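Home | News | Groups | What's On | Back Issues | Contact

Search the newsletter
Enter keyword Go

Prikcombe Neighbors' Newsletter
May
By Griet Van Hecke

The spare bedding shelf, and how we came to have one

If you have had company to stay in the last year or so, you have very likely borrowed from the spare bedding shelf at the Moradi Street hall, and if you haven't, I hope this will nudge you to try it, since it is one of my favorite things we do and I never seem to get through a conversation without bringing it up. My daughter has asked me to stop mentioning it at dinner.

It began with Forough Asadi's sister. She was coming for a wedding with her husband and all the children, and Forough had the floor space but nothing to put on it. She rang me, I rang Ghassan Harb, and Ghassan (who had just cleared out his mother's house over in Closton and had more quilts than he knew what to do with) drove over that same evening with the back seat full. The sister's family slept very well, by all accounts, and stayed two nights longer than planned. When they left, Ghassan didn't want the quilts back. Forough didn't have anywhere to keep them. So they went into the tall cupboard by the hall kitchen, the one that used to have the folding screens in it, and there they sat until somebody else had visitors.

That was the whole of it for a few months. Then word got around, as it does here, and people began turning up with bags. I had one lovely call from a lady on the hill who wanted to know if we took pillows. We do take pillows, but please, only ones you would be glad to put your own head on. We also had a sleeping bag with a family of something living in it, which Primo Cocco carried out to the yard at arm's length and which I would rather not discuss.

Last year the shelf went out on loan 134 times. I know this because Jamshid Shahbazi keeps the loan book, and he keeps it beautifully, in green ink, with a little note beside each entry if there is something worth remembering. "Kept for the snow" is one of them. "New baby, take your time" is another. We only ever ask for a week, but the book is not a law court and if you need longer you should just say so.

Now, a few practical things, because Jamshid has asked me to get to the point at some stage.

The cupboard is open whenever the hall is, and from 4 in the afternoon there is usually someone in the kitchen who can help you reach the top. Write your name, your phone number and what you've taken in the book. Everything goes home in a cotton bag and we would like the bag back too - we have lost a fair few and I have a strong suspicion they are being used for potatoes.

Please wash what you borrow before you return it. For sheets and covers a regular warm wash is fine. For the big quilts, the machines at the laundromat are much kinder than the one in your kitchen, which will struggle and then walk itself across the floor (mine did, and took the cat's dish with it). Dry them all the way through. Then dry them a bit more. A quilt can feel perfectly dry on the outside and be holding on to damp in the middle, and a week in a closed cupboard will bring that out in a way everybody will notice. If you have a line and a breezy day, so much the better.

If you haven't the means to wash something big, tell us. We have a little money put by for exactly that and it would make me happy to see it spent.
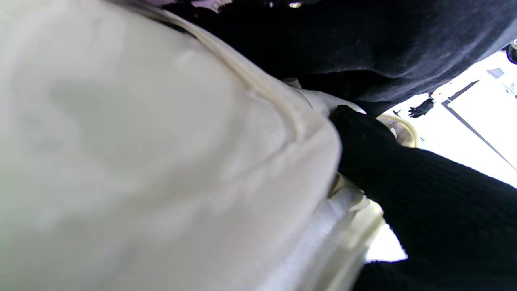
PRIKCOMBE, May - The spring airing is coming up, and we would love some company for it. Once a year everything comes out of the cupboard, gets shaken, looked over and mended where it needs mending, and goes back in again in a different order from the one Jamshid wanted. It takes most of a morning. Forough brings the flat bread with the seeds on, and last time there was also a rhubarb cake that I have been thinking about ever since.

We are especially short of people who can sew. Nothing fancy is called for, mostly seams that have let go at a corner and the odd button on a cover. Primo has offered to show anyone who'd like to learn, and he is very patient. He taught me a ladder stitch in 20 minutes and I am all thumbs.

We are also saving toward a second cupboard. The joiner's price is 600 and we have almost half of it, thanks mainly to the soup lunch. If you would like to put something toward the rest, the jar is on the kitchen counter beside the loan book.

As for what we need, single fitted sheets are at the top of the list, then pillowcases, then anything suitable for a crib. We have plenty of king-size quilts for now, thank you, and we are well off for tablecloths, which keep arriving and which are not bedding, though they are very pretty.

Leave donations in the kitchen with a note saying what they are, please, and not on the step. It rained on the last lot.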